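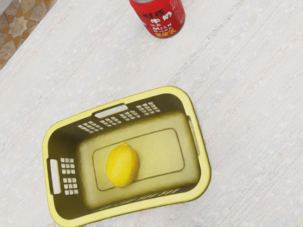
Jun 13, 2021 - Moya women's health center, plan review

Went thru the Grotel drawings again. Gross floor area now 3,134 sq ft, was 2,078 before the counseling wing got added. Budget sheet still has the old number!! Fix before it goes to Dokamard.

Layout as of today:

- waiting room + intake up front, one door to street
- two exam rooms, shared sink wall between
- legal aid office at back, own entrance off the side yard. Keep this. Women asked for it in the January meetings, didn't want to be seen going past the waiting room
- childcare corner moved next to intake so staff can watch it

Problem: side entrance path crosses the septic line. Grotel says shift the path, I'd shift the line, path is already tight for a wheelchair. Ask for both prices.

Visits. Old clinic register shows 3,723 for the year, 278 of those legal only. Legal count probably low, people who came for both got logged as medical. Need to go back and check the paper forms, at least the last few months. If it's really higher then one legal office isnt enough and we should look at making the small meeting room lockable so it can double up.

Sound between exam room 2 and hallway. Current wall is single board each side, no fill. Tried talking at normal volume in the mockup, could follow every word from the hall. Second layer + wool fill, and a proper seal on the door. Retest after.

Roof overhang on the west side still too short on the drawing. Sun comes straight into intake in the afternoon. Asked for 2 ft more.

Ridodon quote for water tank came in, havent read it properly. Delivery not included I think.

To do
- [ ] new area into budget sheet
- [ ] path / septic prices
- [ ] recount legal visits from forms
- [ ] wall detail to Grotel
- [ ] read tank quote, check delivrey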